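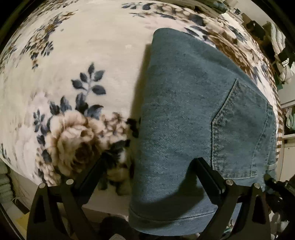

# Clirnlow Handheld Gripper Project - Frequently Asked Questions

Last revised 21/04/2019. Questions missing from this page go to Defne Yaman, who keeps the parts list and the sign-out sheet.

## Joining

**Do I need to know how to program?**

No. Recording sessions need steady hands and a charged battery. The training code is kept by Remzi Başaran and two students from the second-year group. Members who want to work on the code are asked to complete one month of recording first. The code is hard to read without knowing what the recordings look like.

**Is this the same thing as the competition team?**

The two groups share a room and a set of Allen keys. The competition team builds the Prollier arm and enters it in the September meet. The handheld project supplies it with demonstrations for the cloth event. You may belong to both. Tool time is booked separately.

**What does it cost?**

Membership is covered by the lab fee. A lost or broken finger plate is replaced from stock the first time. After that the member cuts and drills the replacement under supervision.

## The tool

**How many grippers are there?**

Two. They are labeled A and B on the underside of the handle. A has the newer trigger spring and closes with less force. Do not swap fingers between them - the hole spacing differs slightly and the tips will not meet.

**The screws on the fingers keep working loose. What should I do?**

Check all of them before each session and tighten by hand until snug. Do not use the power driver. If a screw still backs out, mark the tool on the sign-out sheet and leave it on the repair shelf. Thread-locking compound is applied by Sławomir Kaczmarczyk only, as the joints have to be opened again for calibration.

**Why do the fingers have triangular cut-outs?**

Weight, mostly. The first set was solid plate and made the tool nose-heavy. The cut-outs also let a little more of the cloth show through to the camera during a grasp. Stiffness is lower than before but acceptable for clothing. The tool should not be used to lift books, full bottles or shoes.

**Can I clean the lens with my shirt?**

Use the cloth in the case. A smear near the middle of the lens affects every recording until someone notices it.

**The picture bends at the sides and goes black in the corners. Is the camera faulty?**

No. It is a wide-angle lens and the corners are outside its image circle. The bending is corrected in software where it needs to be. Do not crop the files yourself.

## Recording at home

**Which garments are on the list this term?**

Jeans, bath towels, T-shirts and pillowcases. Jeans are the priority. Denim holds a fold well but is thick at the seams, and most failed grasps in the last round were at the hem or the waistband.

**Where should the garment be?**

Any bed, sofa or table will do. Soft surfaces are welcome. The arm was first trained on recordings from a plain lab bench and performed poorly on anything that gave way under the fingers. When you press toward a garment on a mattress, both the garment and the cover move, and the arm needs to have met this before.

**My bedspread has a large pattern on it. Should I take it off?**

Leave it. Patterned covers are useful. A flower print gives the model edges and color changes that have nothing to do with the garment, and it has to learn to ignore them. Melahat Işık's tests gave a higher success rate on plain sheets when patterned covers were in the training set as well.

**Do I need to tidy the room?**

Shelves, stacks of towels and other laundry in the background can stay where they are. Remove papers with names or addresses, and turn off screens. Family members should be told a recording is being made and should stay out of view.

**How do I approach a folded pair of jeans?**

1. Start with the fingers open and the garment fully in view.
2. Move in slowly toward the edge you intend to grasp. At the rolled hem, come in square to the seam.
3. Lower until the tips touch the surface under the cloth. Pause.
4. Close, lift a hand's width, and hold still.
5. Put the garment down and open the fingers before stopping the recording.

Avoid grasping a back pocket by its top edge. The pocket lifts away from the leg, the fold opens, and the recording gets labeled as a failure even if the jeans end up where you wanted them.

**What about the shadow of the fingers on the cloth?**

It is expected. Strong shadows are a problem only when a single lamp sits directly behind your hand. Use the ceiling light if there is one. Do not use flash or a phone light.

**How many recordings count as one session?**

30. They do not have to be done in one sitting, but they should use the same tool and the same calibration file. Refold the garment between recordings, and vary the fold. A set in which the jeans lie the same way every time has limited value.

**Should I delete the bad ones?**

No. Upload everything, including drops and missed grasps, and note the recording number in the log. Failures are sorted out at labeling.

## Files and labeling

**Where do I upload?**

Copy the folder to the Değirmenci drive in the lab. The drive is not reachable from outside the building. Check that the file count matches your log before wiping the card.

**How large is the set at present?**

931 accepted recordings, of which 78 are jeans. The low share of jeans is the reason they are at the top of this term's list.

**Who does the labeling?**

Sevim Türkmen assigns it. Each recording is labeled by someone other than the person who made it. The label sheet asks for garment type, surface, grasp point and outcome. If the grasp point falls between two categories, choose the nearer seam and add a comment.

**Can I use the recordings for my own coursework?**

Yes, with the project named as the source. Recordings made in someone else's home need that person's written consent, even if you hold the file yourself. Consent forms are in the Dremen folder on the same drive.

**When can I see the arm run on my data?**

Training runs start once a batch has been labeled. Results are posted on the lab door with the batch number. Members may watch the test folds from behind the yellow line. Ask Remzi Başaran before entering the work area, including when the arm is idle.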